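Woststead Robotics Open Day

Reading time: 3 min

Search Search this site Go

The Woststead Robotics Open Day is a yearly public event at which the Villholm training group shows how hand-held grippers are used to teach robots simple household and office tasks. It is held in March in the reading room of the Woststead library. Entry is free, and visitors may try the tools themselves under supervision.

Background

The event grew out of a smaller demonstration arranged by Dindo Javier and Brisa Sandoval, both then working at Villholm. The first showing was meant for library staff and their families and drew 60 people. It was opened to the public the following year, when 100 places were offered and all were taken. The hall next door was used for talks, while the handling work stayed among the bookshelves.

Sandoval left the organising group after the third open day. Her part was taken over by Iresha Karunaratne, who added the afternoon session for schools and moved the talks to the morning. The Rateck engineering club has lent tables and tools since then.

Demonstrations

The main demonstration is the handling of everyday objects. A person holds a gripper with two soft fingers and uses it to pick up, move and put down things such as mugs, books and bottles. A camera on the tool records each attempt. The recordings are later used to train a robot arm fitted with the same kind of fingers, so that the arm can be taught by people who have never written a program.

The fingers are ribbed and bend around whatever they close on. Bottles are a usual first object for visitors, as they are easy to grasp in the middle but tip over if they are set down at an angle. Some of the bottles hold liquid, which shifts as the tool moves and makes the task harder.
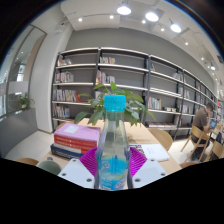
Woststead, March

A clear bottle with a turquoise cap and pale blue liquid inside, held upright between the magenta fingers of the gripper just above a table in the reading room.

Visitors work in pairs. One holds the tool and the other calls out the next object from a printed card. Attempts in which the object is dropped are kept along with the rest and marked as such. At the most recent open day the group recorded 2,987 attempts, against a target of 2,000.

Talks

The morning talks are short and are given without slides. Jericho Macapagal has spoken on the design of soft fingers and on why stiff ones were given up in the group's early work. Wilfredo Dela Peña has given a talk on sorting recordings by hand, including how to spot an attempt in which the tool was moved too fast to be of use. A question period follows each talk.

The Manalo, a small robot arm built by the group, is shown in the hall after the last talk. It repeats tasks learned from recordings made at earlier open days. At its first showing it managed books and mugs but had trouble with bottles, and the bottle task was left out of the programme until the following year.

Reception

Comments left by visitors have mostly been favourable. The most common complaint has been the wait for a tool, and a second handling table was added in reply. Some regular users of the library objected to the noise during the school session, which now ends at 3 pm. The reading room stays open for ordinary use throughout.

See also

Villholm
Rateck engineering club
Manalo (robot arm)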